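FOR RELEASE IN JULY

Kultov Publishes Buying Notes on Pale Wooden Worktables, and Has Some Doubts

Lurncombe furniture advisers question "glare-free," "one table for everything" and other common sales lines

LURNCOMBE – Kultov, the independent furniture advice office, today released its buying notes on pale wooden tables for shared workrooms. The notes cover the tables themselves, the equipment that ends up standing on or beside them, and the lighting overhead. They do not name a winner. Kultov says it looked for one and was not persuaded.

The office began work on the notes after 135 written inquiries from small workshops, clubs and home offices, most of them asking some version of the same question: is a light-colored table better to work at? Sales material tends to say yes. Light wood is said to make a small room look bigger, to show dropped screws and crumbs, and to be easier on the eyes over a long day. Kultov agrees with the part about crumbs.

"I have read a lot of brochures this year and I am not sure the people writing them had to sit at the tables," said Martim Neves, who edited the notes. "A pale top under strong light can throw quite a bit of that light straight back at you. You would think that would come up."

The notes draw on questionnaires filled out by 100 users of shared workrooms, along with visits to a smaller number of rooms in daily use. Kultov makes no claim that the answers speak for anyone beyond the people who gave them. Several respondents liked their tables very much. Several disliked them for the same features. The office has printed both sets of comments and left them to argue with each other.

On finish

Makers use "natural," "Nordic," "clear" and "raw" for finishes that buyers often can't tell apart in a store. Kultov's advice is to ignore the word on the label and ask for a sample big enough to put a keyboard on. Take it to the room where the table will live, set it flat, turn on every light and sit down. If there is a white patch in the middle of it from your chair, there will be one on the full table too.

The office is unconvinced by "glare-free" as a selling point. None of the product sheets it collected under that heading said what had been measured, or from what angle. A low-sheen finish may well help. So may moving the lamp, and the lamp has already been paid for.

On size

Buyers were asked what they regretted. The most common complaint was depth. People had measured for a laptop, a pad of paper and a pair of elbows. Then a machine arrived, then the jars and tubs that went with it, and the elbows lost.

Skulerska, the workroom planning guide often handed out with new furniture, suggests leaving a third of any tabletop clear. Kultov thinks this is good advice that very few rooms follow, and recommends planning for the room as it gets used on an ordinary afternoon. Make a cardboard cutout of the base of every large item. Lay the cutouts on the floor inside a taped outline. Add the containers. Then add the thing you forgot, because there was one in every room the office visited.

Boxy equipment deserves extra care. Where a unit has doors or viewing windows on more than one side, pushing it into a corner wastes some of them. Putting a tall container in front of a window has the same effect, and the container always seems to go there.

On price

The Garba worktable, which prompted many of the inquiries, is listed at $820 before delivery. Kultov has no quarrel with the table, which stood level and did not wobble when leaned on. It does question the suggestion in the sales leaflet that a better table leads to tidier habits. Respondents with expensive tables reported just as much clutter as the rest, and they worried about it more.

Buyers on a tight budget may want to look at secondhand tops. Run a hand along the straight edge, look across the surface at a low angle and ask to see the underside. A seller who would rather you didn't look at the underside has told you plenty.

On containers

Clear-bodied containers with opaque lids are popular in shared rooms, and the office grudgingly sees why. You can tell from across a table whether there is something in one. Telling what that something is can be harder than the packaging suggests, particularly with a busy background showing through. Label them anyway. Kultov would also like to see colored bands and rims used for a purpose, with one color meaning one thing for the whole room. Of the rooms visited, none had managed this for long – including one that had a chart.

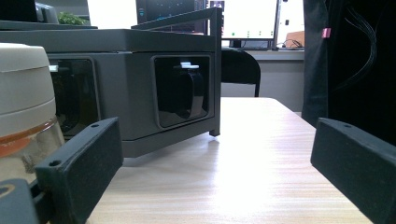 A pale wooden tabletop under bright light, with a cream-lidded clear container close to a dark gray machine with recessed windows. Note the whitish glare toward the middle of the table.

What Kultov recommends

Buy deeper than you think you need. Test the finish under your own lights. Keep containers away from windows and doors on equipment. Treat "glare-free" as a question to put to the seller, and wait for the answer before paying.

"We were asked whether pale wood is better," Neves said. "Some of it is fine. I would still want to sit down at it first, with the lights on, and I would bring my own lamp if the store let me."

The office plans to look at darker tops next. It expects to hear that they hide dust, and it has its doubts about that as well.

Availability

The buying notes run to 130 pages, including questionnaire replies and a blank measuring sheet. Printed copies can be picked up at the Kultov office in Lurncombe between 10 a.m. and 4 p.m. The measuring sheet may be copied freely. Requests for the full set of comments should be made in writing.

About Kultov

Kultov is a furniture advice office based in Lurncombe. It does not sell furniture, accept sample tables as gifts or award badges.

Press contact: Martim Neves, Kultov, Lurncombe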